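Hand tracking slides off partway through fine work - how do you mount controllers on gloves?

Posted in Home Robotics and Automation

Diễm Hoàng

Hello everyone, and thank you in advance, I have been reading this forum for ages and finally have something long enough to ask. I am building a pair of small arms in the shared workshop in Jesenport where I rent a bench, and the plan is to teach them by doing the job myself with my own hands and letting the software learn from the recordings. I call the whole thing Illetti, after a street I used to live on. The job I picked is wiping down wristwatches with a microfiber cloth, which sounded so easy when I wrote it on the whiteboard!

I wear black gloves, and a VR controller is strapped to the back of each one so the headset knows where my hands are. There are also straps with little modules on my wrists and forearms. I had 800 dollars set aside for all of it, and most of that is gone, so please be gentle with the shopping suggestions.
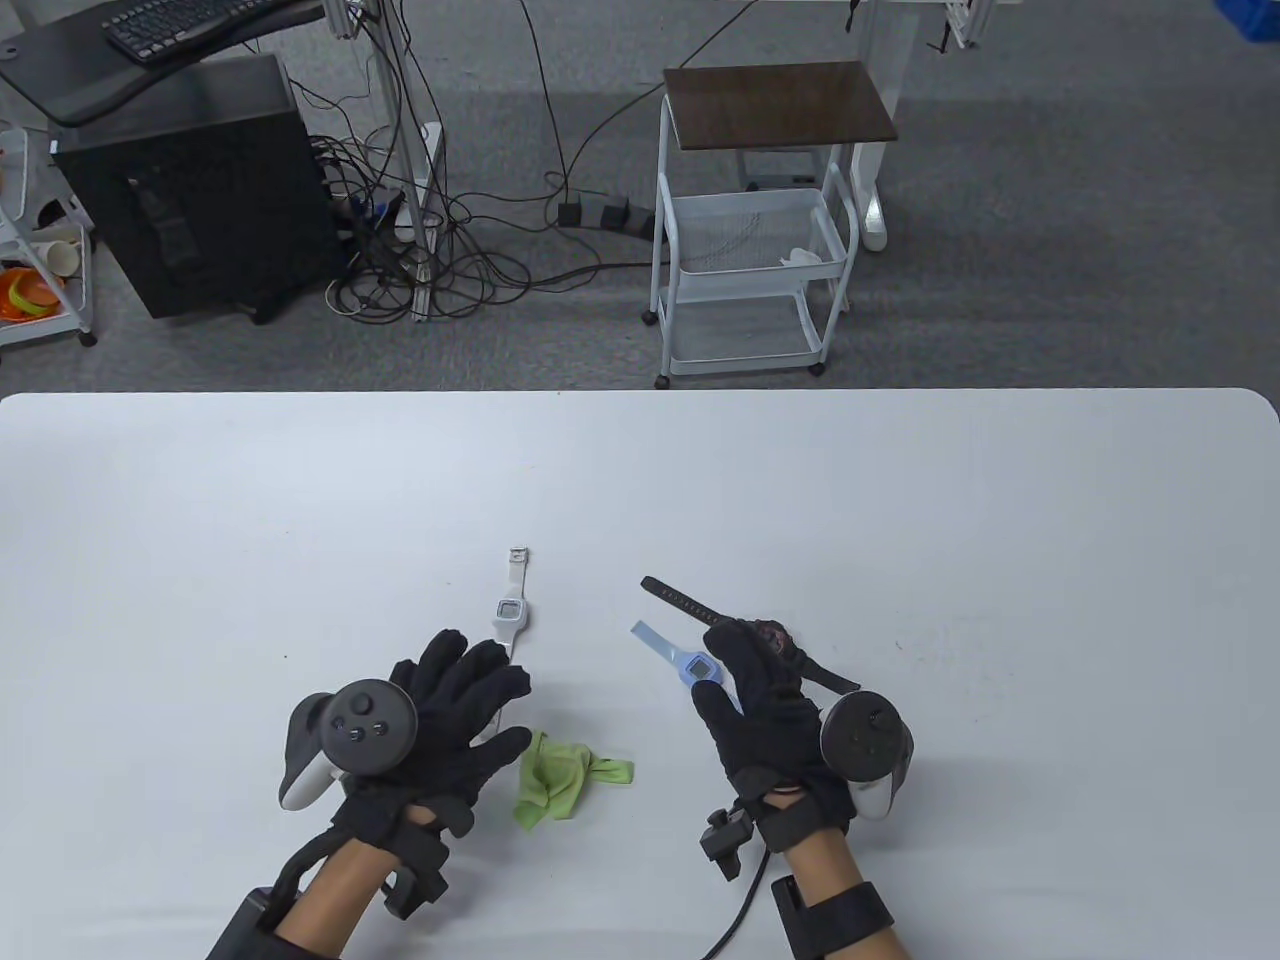 The trouble is drift. For the first several minutes of a session the recorded hand sits right where my real hand is. Then I pinch something small, turn my wrist over a few times, and after that the recorded hand is tilted and stays tilted. I have 1,544 recordings now and I had to set aside 341 of them over this, which hurt, as each one is a little piece of an evening.

It is much worse on the right. That is my pinching hand, so it picks up the watches and the straps while the left one mostly looks after the cloth. The left hand can press flat on the table for long stretches and its track stays lovely and steady. 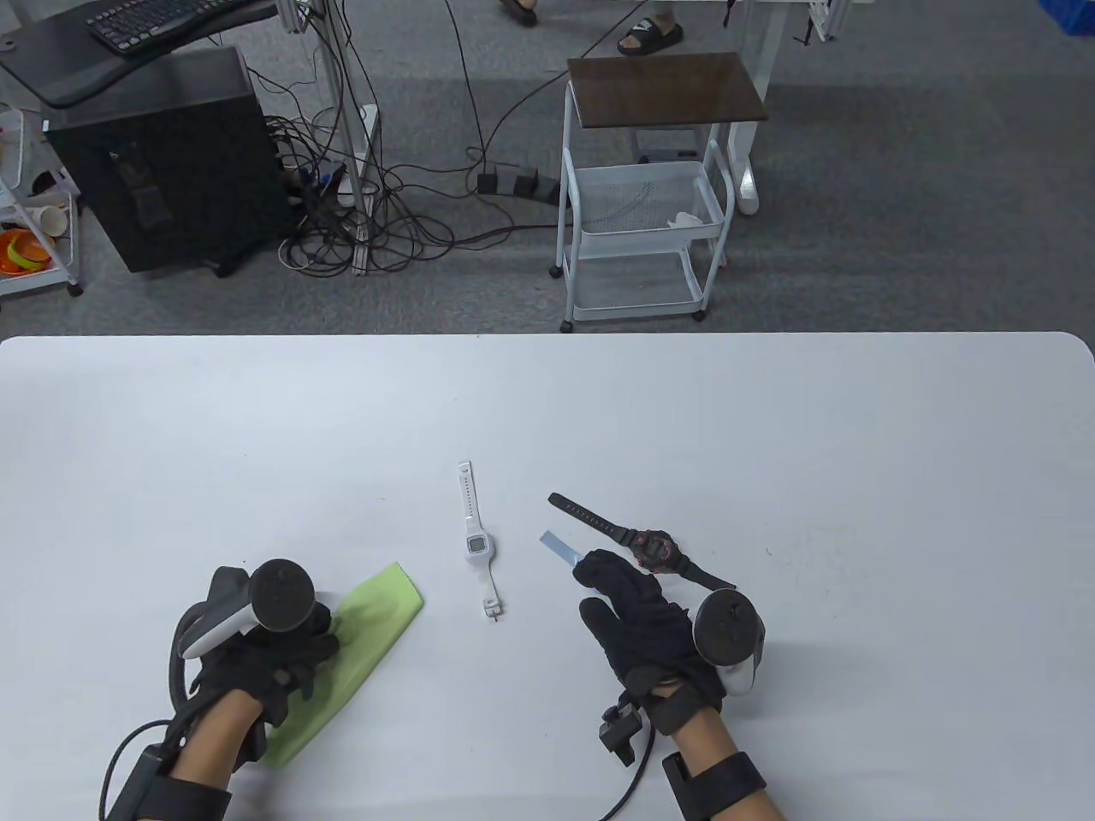
What I have tried so far

Tightening the straps, first of all. It helps until my fingers go numb, and then I start holding things in a funny way, and I don't want the arms learning that.

I also tried a dab of rubbery shelf liner between the glove and the controller. It was better for one session and then the liner crept out the side. And I restarted the headset and did the room setup over again, with no change that I could see.

My last guess is the cables. They come off the wrist gear and run down the tabletop toward me, and I wonder if they give a small tug each time I reach for the far side of the table. Could that be enough to turn a strap? I would love to hear from anyone who has done this with gloves.

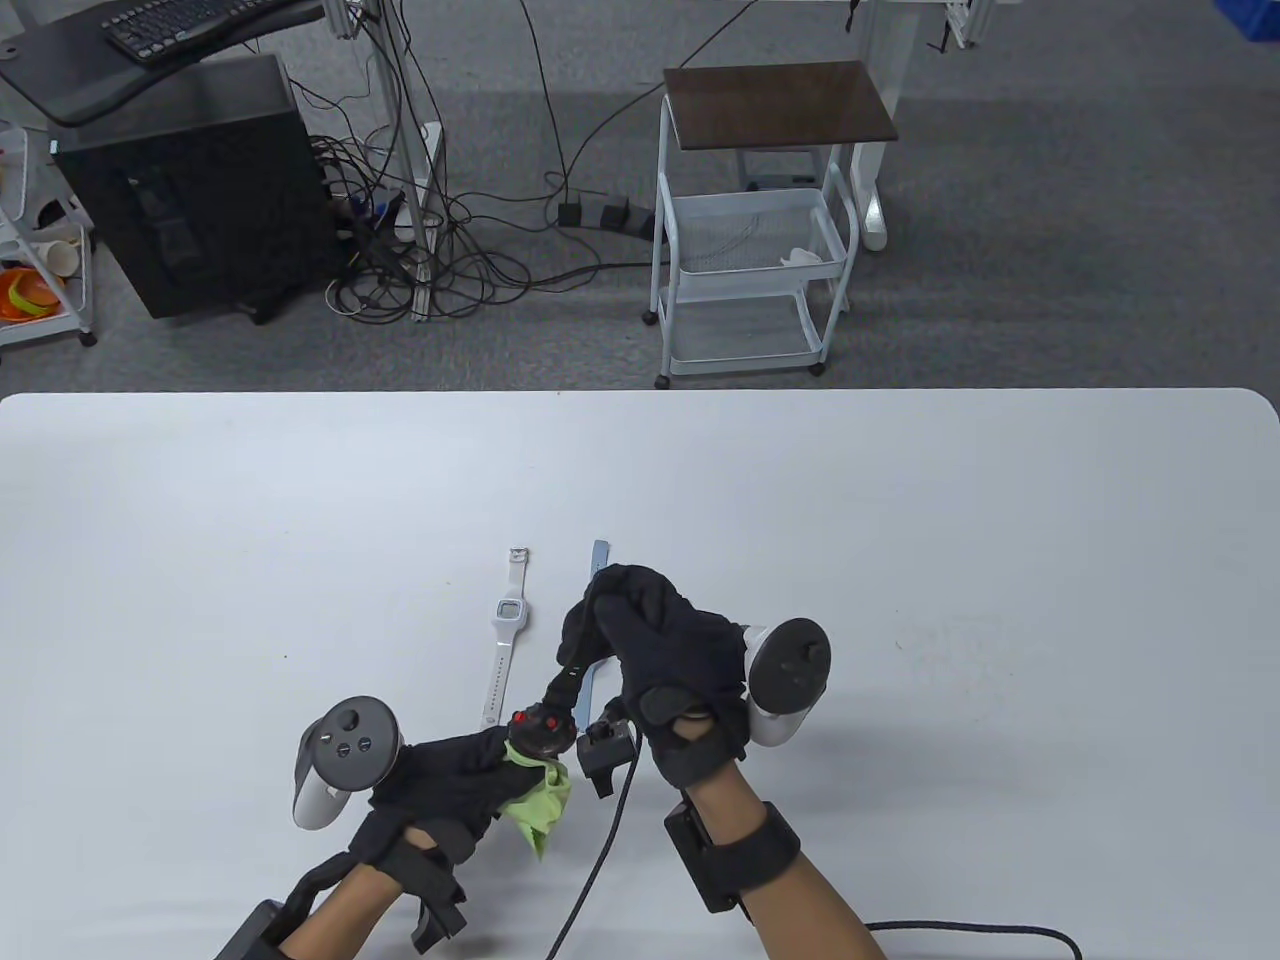
Replies

Đức La

Hi Diễm, what a nice project, and yes, I have done this and had the same tilt. I think you have two problems on top of each other, so do these one at a time and record a short test after each.

Look at the glove before you look at the strap. A stretchy glove moves over your skin when you make a fist, and everything fixed to it goes along for the ride. I sewed a stiff patch onto the back of mine, a piece cut from an old leather belt, and fastened the controller to the patch. Stop the patch short of the knuckles or you will fight it all day.

Then the cable. Tape it to the forearm with a soft loop of slack at the wrist, big enough that you can bend your hand all the way in both directions and the loop never goes straight. My guess is that this is half of your trouble on the right side.

Last, make yourself a home position. Two pieces of tape on the table, hands flat on them at the start and at the end of each recording. If the end pose doesn't match the start pose you know right away that something slid, and you lose one recording instead of a whole evening. I was up past 3,000 recordings before I started doing this and I still feel a bit sick about it.

Graten

Just buy proper tracked gloves, problem solved.

Vương

I'd be careful with that, the decent ones cost more than what she spent on everything. My two cents: check the battery door on the right controller. Mine was a little loose and I blamed the software for a month. Also, can the headset see both controllers while you work? If you lean in so close that one hand hides the other, the position gets guessed at and can jump. That looks different from a strap slipping (a jump, then it comes back) so watch a few of the bad ones and see which kind they are.

Diễm Hoàng

Thank you all so much, even you, Graten! I went down to the shop on Thursday with a needle and an old belt, just like Đức said.

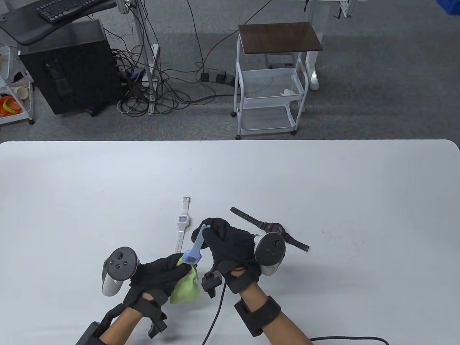

The bad recordings are nearly all the slow kind that never comes back, so by Vương's test it is slipping, with a handful of real jumps mixed in. I also found something I should have noticed ages ago, which is how crowded I keep the table. When I hold the light blue watch by its strap and press the face to the green cloth, my two hands are right up against the other watches, and one end of the black watch's strap is partly under the right controller. A controller that low can easily brush against things, and I suspect each little bump turns it a hair. So I'm going to spread the watches out toward the back and leave myself a clear patch in the middle.

The patch is sewn on the right glove only for now (my stitching is terrible, please never ask to see it up close) and the cable loop is next. I put tape down for the home position too, and I already like having a place to start from. Đức, how wide did you cut your patch? Mine goes nearly the full width of my hand and I can feel the corner of it when I pinch.

Đức La

Narrower than that! Mine is as wide as my three middle fingers held together, with the corners rounded off. Trim the thumb side first, a little at a time, and try a pinch after each cut.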